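Home | News | Clubs | Competitions | Archive | Contact

Robotics Club: clamp task moves to simulation

The senior group has spent February on the toggle clamp task for the Tarnel student challenge. The task is simple to state. A fixture plate carries three toggle clamps, and the arm has to work each one in turn without shifting the plate or striking a neighboring clamp. Entries are judged in simulation first. Teams that pass go on to the hardware round at Clostunside.

Work so far has been in the team's own scene, which the members named Proton. It contains a table, a six-axis arm on a pedestal, the plate and a two-finger gripper. Kamala Rajan wrote the scene loader and keeps the list of start poses. Each run begins from a different pose, with the plate turned by up to 20 degrees. The group has logged 3,670 runs to date, most of them unattended overnight.

Two problems took up most of the month. The first was approach angle. A path that suits the center clamp brings the body of the gripper too close to the handles on either side, so the planner now treats every clamp as its own case with its own waypoint above the plate. The second was contact. With the default friction setting, the fingertips slid along the grip and the solver reported forces that no real clamp would produce. Halving the time step fixed most of this. Runs now take some 4 minutes each on the club machine, and the overnight batch is smaller as a result.

Lighting is also varied between runs. The wrist view proved sensitive to shadows on the tabletop, and an early version of the detector lost the darkest of the red grips. Training on mixed lighting reduced the misses. The Stüber method of weighting the hard cases was tried for a week and dropped, as it slowed training with no clear gain.

Still open: the return path after the last clamp, and a written test plan, which the rules require before entry. Members who can help with either should bring a laptop to the lab at 4:30 p.m. Scene files are in the shared folder under "clamps", version 2. 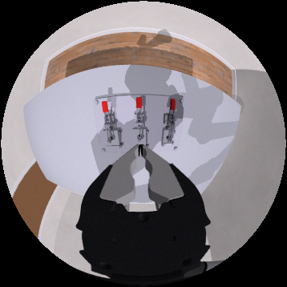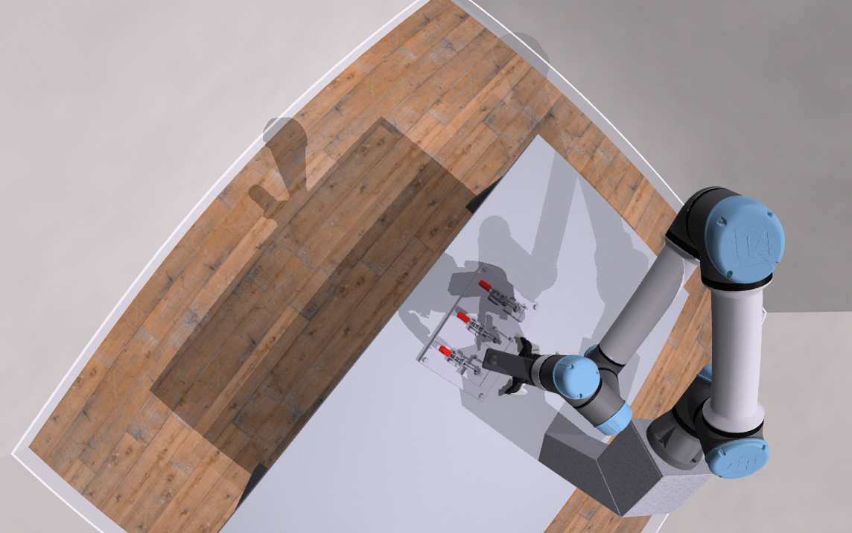
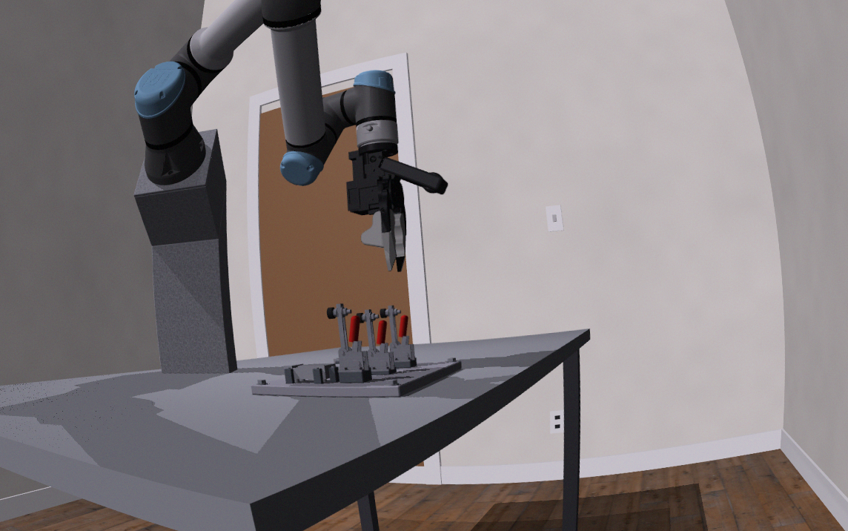 Views from the clamp simulation, each with the arm's gripper and the three red-handled toggle clamps.

This site uses cookies to remember your settings. Accept | Manage preferences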